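Sorting and Storing Mixed Small Fruit

Mixed fruit keeps longest when it is sorted by size and skin type before it goes into bowls or drawers. The method below is for whole, uncut fruit in household amounts and takes one pass on a flat surface. A tabletop is suitable. A folded cloth is better for soft pieces.

Clearing and inspection

Empty the bag or bowl completely. Do not sort inside the bowl, as the bottom layer is where mold starts. Spread the pieces so that each can be lifted without pushing its neighbor.

Take the large oranges off first. They are the heaviest pieces in most mixes and will bruise lemons and mandarins if they roll. Lift each orange at its widest point with even pressure on both sides, turn it once, and check the stem end and the opposite end. A dent that stays after light pressure means the orange should be used within a day or two.
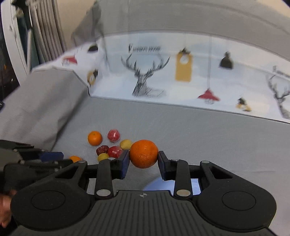 Mārtiņš Paulauskas: I do the small ones first and leave the big oranges as a wall at the back of the table. Nothing rolls off that way. The drawback is that you have to work around them.

Either order works on a level surface. On a table that slopes even slightly, large fruit first is the safer choice.

Sorting groups

Group 1, thick peel: oranges and lemons. These tolerate stacking two deep. Room temperature for one week, refrigerator drawer for longer.

Group 2, loose or thin peel: mandarins and other small citrus. Single layer only. Stem side up, so that softening around the stem shows early.

Group 3, wrapped pieces: anything in film or twisted plastic. Dry the outside of the wrap with a towel before storage. Open one piece from each batch and check for trapped moisture. If the inside of the wrap is damp, unwrap the whole batch.

Group 4, dried fruit: jujubes and similar. Keep apart from all fresh fruit. Dried fruit takes up moisture from citrus stored in the same container and turns sticky. Use a jar with a tight lid.

Working on cloth

A woven cloth stops round fruit from rolling and cushions a short drop. Use a plain, washable one without loose threads. Leave a gap of one finger's width between pieces still to be checked, and push the checked ones to the far side.

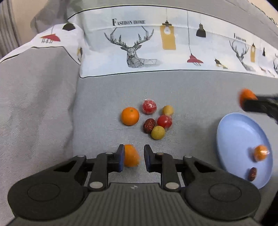

Mandarin, wrapped pieces and a dried jujube on gray woven cloth.

Containers

The Grevel tray has a ribbed base and drains well, but the ribs mark soft mandarins. Line it with a paper towel. The Fidik box is deeper and suits Group 1. For dried fruit, a 600 ml jar is enough for most households.

Label the container with the date it was filled. Recheck Group 2 every two days and Groups 1 and 3 once a week. In December, when citrus is bought by the crate, recheck the crate from the bottom and swap the layers each time.

Wash fruit just before eating. Fruit washed and stored damp spoils first at the stem.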